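Chapter 21
Writing an Equipment Standard

By Kamonchanok Kamolrat
15 May 2026
201 shares 2 comments

Every living history unit has an equipment standard, whether or not it has been written down. In a small unit it may consist of what the two or three longest-serving members will put up with. A new member arrives with the wrong boots, someone takes him aside, and he comes back the next month with better ones. This works while everyone knows everyone. It stops working when the unit grows, when the founding members leave, or when two of them disagree about the boots.

This chapter deals with the written standard: what goes in it, how the claims in it are supported, and how it is applied at an event. Chapter 20 covered the choice of an impression, meaning the particular unit, place and period that the group sets out to portray. We assume from here on that the choice has been made. A standard written before the impression is settled usually has to be written again.

The terms used in this chapter

An equipment standard is a list of the clothing and gear a member must have, may have, and may not have in order to take part in the unit's events. Some units call it a kit list or an authenticity guide. These terms are not quite the same. A kit list tells members what to buy. A standard also tells them what will be refused, and by whom.

An original is an item made in the period. A reproduction is a modern copy. A stand-in is a modern item, or an item from another period or army, that is allowed because the correct one is too costly or cannot be found. Stand-ins cause more argument than anything else in a standard, and section 21.4 is given over to them.

A source is whatever supports a line in the standard. It may be a dated photograph, a supply table, a letter, a surviving item with a known history, or a published work that rests on any of these. Another unit's standard is not a source. It may be a good guide to where sources can be found, and its authors will often share their notes if asked, but copying from it means copying its mistakes as well.

The Rakwood standard

Much of the chapter follows one group, the Rakwood Infantry Association, through the rewriting of its standard. Rakwood portrays a rifle company in the field. It began with a single typed page, which listed a helmet, a jacket, trousers, boots, leggings, a belt, a canteen and "other items as issued." By the time the group decided to start over, the page had become a binder. Members had added notes on thread color, photocopies of catalog pages from a supplier called Vemero, and several rulings made at events and never dated. Two of the rulings contradicted each other.

The job of sorting this out went to Panya Jaidee, who had joined the group as a truck driver and had no strong feelings about thread. He started by giving every requirement in the binder its own line on a sheet. There were 201 lines. Next to each one he wrote the source, where he could find it. A good many lines had no source at all. Some of these proved to be correct once he looked into them. Others came from a film, or from a seller's description, or from the memory of a member who had since moved away.

He did not strike out the unsupported lines at once. He marked them as open and circulated the sheet, and members had until the August encampment to find support for any line they wanted to keep. Readers planning a similar rewrite should note the deadline. Open questions with no closing date tend to stay open, and in the meantime new members are still buying equipment.

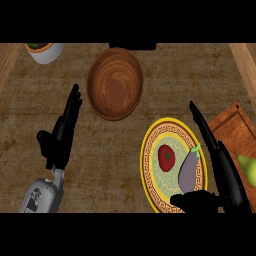
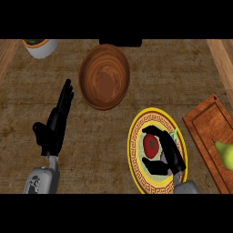
Figures 21.1 and 21.2. Tabletop with a white flowerpot at the upper left.

Required, permitted, refused

The finished Rakwood standard sorts every item into one of three classes. Required items must be worn or carried by every member portraying a rifleman. Permitted items may be carried if the member wants them and the item meets the description. Refused items may not be worn in public hours, even if the member can show that one man somewhere had one.

The last point needs some explanation. Almost any odd item can be found in a photograph if the search goes on long enough. A unit in the field picked things up, traded them, wore them out and made do. But a portrayal in which every member has an unusual item gives the public a false idea of what was usual. The general rule, followed by Rakwood and by most of the groups discussed in this book, is to portray the common soldier of the chosen unit and leave the exceptions to a display table, where they can be labeled. Display tables are the subject of Chapter 23.

Each line in the standard has four parts: the item, its class, a short description that a new member can use when shopping, and a reference to the source file. The description should name features that can be checked by eye. "Good quality wool" cannot be checked. "Wool, olive drab, two breast pockets with flaps" can. Maker and seller names are best left out of the standard and kept on a separate sheet, since sellers change their patterns without notice. Rakwood had approved a Vemero field jacket by name in its old binder, and when the cut of the collar changed, members who had followed the rules found themselves in the wrong jacket.

Cost and the new member

A standard is also a price. A group that requires a full set of equipment before the first event is asking a stranger to spend a large sum on something he may not enjoy. Most groups deal with this through loaner gear, a grace period, or both.

Rakwood allows a new member to attend two events in loaner gear. After that he must own the basic set, which the standard marks with a star, and he has until the end of his second season to complete the rest. The group at Akholm does it the other way around. It holds very little loaner gear but allows stand-ins for most items in the first year. Either plan can be made to work. The Akholm plan costs the group less and the member more, as many stand-ins end up being bought, used for a year and replaced.

Size has a bearing on this too. The Chaiyaporn society, with over 300 members across several impressions, keeps its loaner gear by impression and asks for a deposit. A group of a dozen would find that system more trouble than it is worth.

Inspection

A standard that is never applied is only reading matter. It has to be clear who inspects, when, and what happens when an item fails. The inspection should take place before the public arrives, early enough that a member can change. It should be done by someone who has been named in advance, and that person's own equipment should be inspected first — by somebody else.

The inspector works from the written standard and from nothing else. If an item is wrong in his opinion but the standard permits it, it passes, and he may propose a change afterward. Section 21.6 sets out a form for such proposals, along with the form Rakwood now uses to date and sign its rulings.

Safety inspection is a separate matter and is not covered here. A helmet liner may fail the equipment standard and do no harm to anyone. Blank-firing weapons, vehicles and fires come under the rules in Chapter 26, and those rules cannot be waived by an inspector or by a vote.

Before reading on, find the current standard of a unit you know, or ask for the one your own group uses. Pick any ten lines from it and try to trace each one to a source. Keep your notes, as they will be needed for the exercise at the end of section 21.2.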